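Tips for the bedroom: when the arm stops on the bed

Last June our right arm stopped in the middle of tidying the clothes, and I pulled the cloth out of its fingers. This was my mistake. The joint moved again and pinched my thumb.

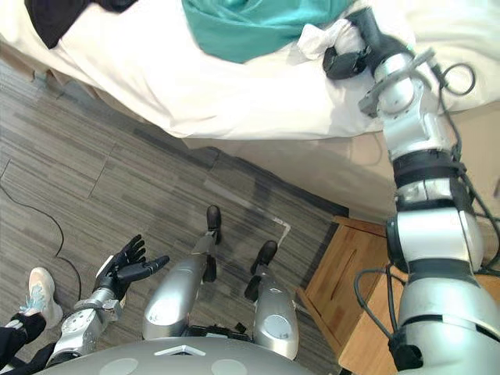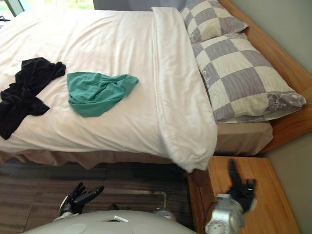 Now I do it in this order. Press the stop first, then wait 10 seconds — count them slowly. Keep your feet away from any cable on the floor. Support the arm from under the wrist before you open the fingers, one by one. Look also where the cables hang, they catch easily on a nightstand corner. Clear the nightstand before you start again, and make the first two moves at slow speed.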